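Planell Submission Ledger for Writers

A notebook for keeping track of where your stories have gone and what came back. Sold by Pulitar. 866 entry lines, sewn binding, gray cover.

Let me say up front that I was against stocking this. Writers already own notebooks, and most have a spreadsheet they stopped filling in by September. A paper ledger will not get your novel read any faster, and the makers of the first version had the nerve to hint that it might. We asked them to drop that line from the wrapper. They did, so here we are.

Each line has room for the title, the market, the date sent, the date answered and a short note. The note column is too narrow. If an editor sends you two kind sentences, you will have to pick one.
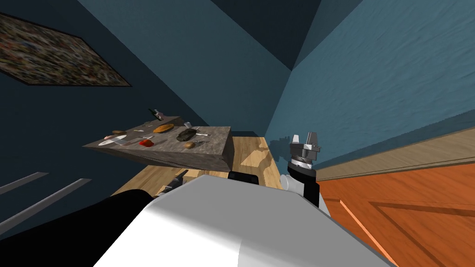 Can I use it for novel queries as well as short stories?
You can, but the lines were plainly drawn up with short fiction in mind. There is no column for partial or full requests, so you'd be writing those in the margin.

What we checked

Müzeyyen Gündoğdu used one for a full season of sending out stories. She logged 29 submissions and got 5 personal replies. She would have got the same replies with the back of an envelope, and she says so. What she did like was seeing at once which magazines had been sitting on a piece too long.

Sinan Yazıcı gave up after a few pages. He forgot to bring it along, wrote his dates on his phone, and never copied them over. I suspect he is closer to the usual buyer.

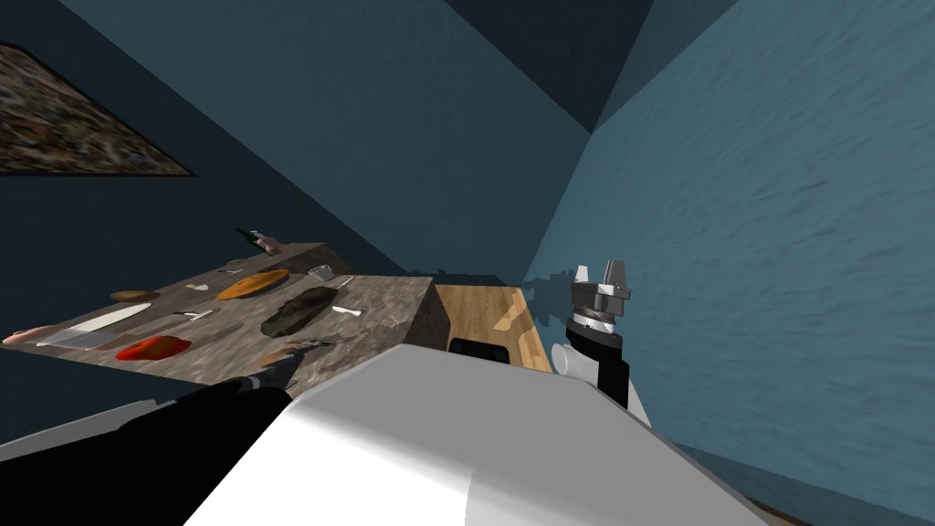

Kitchen counter and framed picture, rendered view.

The paper takes pencil and ballpoint well. Fountain pen ink shows through on the back, whatever the wrapper says about "all pens." The book lies flat once you've bent it a few times. The ribbon frays.

There is a chart at the back for working out your "acceptance score." Skip it. It treats a form letter from a huge magazine the same as one from a friend's website, and the number it gives you means nothing.

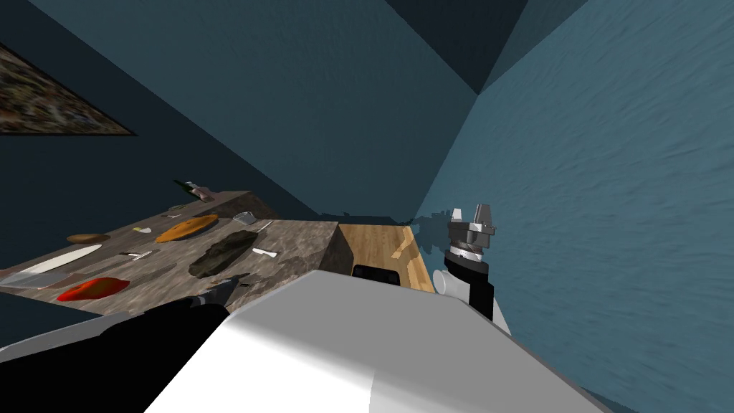
Compared with the Kocabaş and the Trinadus

The Kocabaş book has 1,821 lines and a wider note column, but the print is faint and the glue gives out. The Trinadus is a loose-leaf binder, fine on a desk and a nuisance in a bag. If you're set on paper, buy the Planell. If you already keep a list that works, keep your money.

Returns accepted on unmarked copies only. Refills are not offered.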